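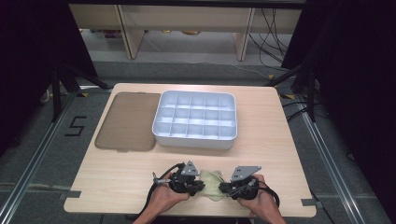

Table with tray or mat and sorting box

From: Reto Rainer
To: Planine road watch list
Subject: Re: Lorry on the Massawe bridge

Colm Lynch wrote:
> The lorry lost its load near the bridge at 14:00 and one lane
> was closed. Does anybody know if the driver was hurt?

Dear Colm,

I spoke with Parviz Azimi, who came past shortly after. The driver was not hurt, only shocked. Two officers from Salwood have directed the traffic until the gravel was removed. The lorry carried 490 bags, and many of them were broken.

The police still search for witnesses. Please call the station and give them the report number 1313.

With kind regards,
Reto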